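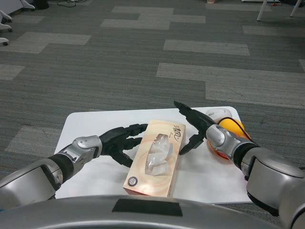
A tissue box and a mouse on the white board.

So I finally have my gran's ring back on my finger, and I am so pleased I could burst! It's been in a drawer since May, when the band got too thin to wear (you could bend it with your thumb, I'm not joking).

I took it to Radek Halás, who works out of a tiny upstairs room at Ternemetti. I'd been quoted 500 elsewhere for a whole new band, which made me feel a bit ill. Radek had a good squint at it and said he could keep the top half and the setting and just replace the bottom. It took 11 days and I fretted through every one of them.

The garnet is still a tiny bit wonky. He offered to straighten it but I said no, Gran wore it wonky. He's kept her initials inside too, though the "B" is very faint now, and he gave me the scrap of old gold in a little envelope. I'm thinking earring studs? My sister wants a charm. We are in talks.

Next up is the brooch with the missing pin, if I can find which box it's in.

Recent posts
Untangling a chain with two needles
My Vendale bracelet, 13 months on
Clip-ons that don't pinch
What I paid for at the Wostar bead fair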